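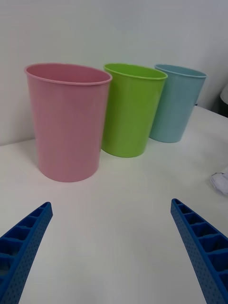
Three cups, one table.

THE FLINARI STEPS
a short story, posted 7 Aug 2022

The ordinance said 367 signatures. Dagmar read it off the back of the town newsletter while we were standing in line for soup, and then she read it again louder, and the man ahead of us turned around and said, "For what?"

"For a vote!" she said. "A real one! They can't sell the Flinari Steps without a vote if 367 people ask for it!"

I should explain the Flinari Steps, and I will try to keep it short, though I love them and could go on all night. They run down from Flondell's upper street to the river. They're crooked, they have a rail on one side only, and at the bottom there's a stone landing where people have been getting into the water since before my grandmother was born. You don't pay. You don't sign in. You just go down with a towel. My brother learned to swim there by being pushed, and I learned by jumping in after him because I thought he was drowning (he was laughing).

Rarkon wanted them. Rarkon already had the old mill and the parking lot next to the mill, and now it had offered the town money for the landing and the path, and there was going to be a gate. The drawing in the newsletter showed a very nice gate. There were little pencil people walking through it with little pencil cards in their hands.

The man in the soup line looked at the drawing for a long time. Then he took Dagmar's pen and signed the newsletter, right across the weather.

"That won't count," I said.

"It's number one," said Dagmar Jireš, and she folded it into her coat.

We got the proper forms the next morning from Annelore Brinkmann, at the clerk's window. It was January, and she had a space heater under the counter that blew on her ankles and on nobody else's. She slid the packet through the slot and kept one finger on it.

"Printed name, signed name, street, date," she said. "Must be registered in town. Must be signed in front of the person who carries the sheet. If the carrier's line is blank, the whole sheet is out. I've thrown out whole sheets before."

"You wouldn't throw out ours," Dagmar said.

"I would," said Annelore Brinkmann. "I'd feel bad, and I would."

I liked her enormously from that minute on. I can't say Dagmar did.

You have never met people until you have gone door to door in January asking them about swimming! I recommend it to anyone. I'd lived in Flondell my entire life and I had no idea there was a man on Quarry Street with a harp in his kitchen. A woman in the brick apartments made me stand in her hallway while she found a photograph of herself on the Steps in a yellow bathing cap, and it took her so long that my toes thawed out, and then she wouldn't sign. She thought a gate might be cleaner. I said thank you anyway, and I meant it, and she let me hold the photograph.

One house had a dog named Bravo. You had to greet Bravo before you greeted the owner or he'd bark through the whole speech about the ordinance. Dagmar refused on principle the first time. The second time she got down on one knee in the slush and said, "Good evening, Bravo," and we got four signatures out of that house, plus a cousin who lived out of town and was heartbroken to be told he couldn't be the fifth.

By the end of the second week we had 194.

I thought that was tremendous. I really did, I danced in the stairwell! Dagmar sat on the radiator with the sheets on her lap and said it was barely over half, and we had done all the streets with sidewalks.

"So we do the streets without sidewalks," I said.

"In the dark?"

"It's dark at five. When else?"

We fought a little then. She said I was treating it like a party. I said it was the best thing I'd ever done and why shouldn't I enjoy it, and she said that when the gate went up I'd still have had a lovely time, wouldn't I? Then neither of us said anything, and she went home with her half of the clipboards.

I didn't sleep much. Around four I got up and went down to the river with a flashlight. There was ice in the corners of the landing, and the water past it was black and moving along at a good clip. I stood on the last step and tried to be as angry as Dagmar was. I couldn't get there. What I felt was closer to the way you feel about a person when they walk in the door. I went home and made toast.

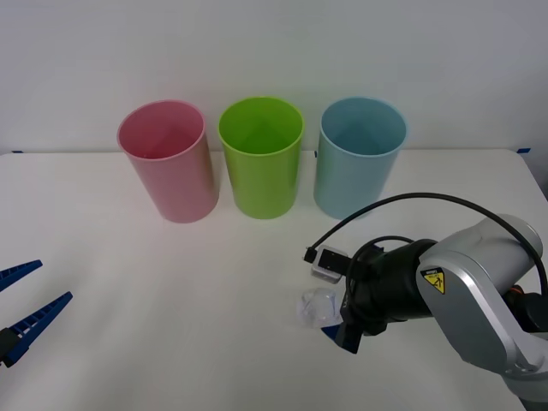
The trouble with a petition is that signatures are only half of it, and the other half is the people who say "maybe." We had a terrible number of maybes, all on scraps: backs of receipts, a napkin, a piece of the newsletter with a pencil person on it. I couldn't keep them straight in my pockets, so the morning after our fight I sat down to sort them. I had cups just right for it, a pink one, a lime green one and a light blue one, all the same size, and I lined them up along the back of my white table and gave each one a job. Pink was for people who wanted to ask their husband or wife. Green was for people who'd said to come back when it wasn't suppertime. Blue was for people who were afraid of Rarkon, mostly on account of working there, and I folded those scraps over twice before I dropped them in.

Dagmar came by at noon. She didn't apologize and neither did I. She took off one glove and picked up the blue cup and tipped it out into her palm.

"That many?" she said.

"That many."

She unfolded a few and read the names. One of them was the man from the soup line. He'd signed the newsletter, and when I went to his door with the real form he had looked past me up and down the street and asked if he could think it over.

"He was number one," Dagmar said.

"He still might be."

She put the scraps back, folded the way I'd had them. Then she put her glove on again and said she would take the green cup, all of it, that same night, and after suppertime, and she wanted me to know she was going to smile at people if it killed her. I gave her my good flashlight.

Those were wonderful nights! I don't care how it sounds. The streets without sidewalks turned out to have the friendliest kitchens in town, and we were fed constantly. I had plum dumplings at one house and cold pizza at the next. The harp man came along once and held the clipboard for me, and then I had to explain to him about the carrier's line, and he was so careful after that he wouldn't even touch the pen. People walked over to their neighbors' in slippers to say we were coming. Somebody taped one of our flyers inside the door of the laundromat, and by the weekend there was handwriting all around the edges, who had swum there and in what year, and who had kissed whom.

I left the blue ones alone. Dagmar thought I should push. I only went by each door once more, and I told them all the same thing, that a signed sheet is a public paper and anyone can walk up to the window and read it, Rarkon included. I thought they ought to hear it from me. Some of them thanked me and closed the door. Three of them signed right then, leaning on the door frame, pressing so hard the pen went through.

The soup line man didn't answer. His lights were on.

We handed in on the last day, ten minutes before closing. Annelore Brinkmann had her coat over her shoulders and the heater going. She wet her thumb and started in on the first sheet with a ruler, one line at a time, and her lips moved. Dagmar held my sleeve. People began coming in behind us, stamping off snow, until you couldn't see the bulletin board. Bravo was there. He was greeted.

She stopped at a line and tapped it. "This is a post office box."

"He lives behind the post office," said Dagmar.

"Then he should write that." She drew a neat stroke through it. She drew another for a boy who was seventeen, and another for a woman who'd been so eager she had signed twice, a week apart, in two different inks.

I knew how close we were. I'd added it up on the walk over and then made myself stop. I watched the ruler go down the page and thought about the water going past the landing in the dark, how it hadn't been in any hurry over us.

The closing bell went. It's an actual bell, she rings it by hand, and she reached over without looking and rang it and kept on reading.

"Three hundred and sixty-six," said Annelore Brinkmann.

You never heard a room so quiet. Dagmar let go of my sleeve. And from back by the door, somebody said excuse me, and said it again, and people started shuffling sideways with their wet boots to let him by. He had his work jacket on with the Rarkon patch on the chest, and he was already taking off his glove.

"Is the window closed?" he asked.

Annelore Brinkmann looked at the bell. She looked at the clock over the bulletin board, which had been slow since summer, and which by its own account gave us another two minutes.

"Who's carrying?" she said.

"Me!" I said. "I am! Dagmar, the pen, where's the pen?"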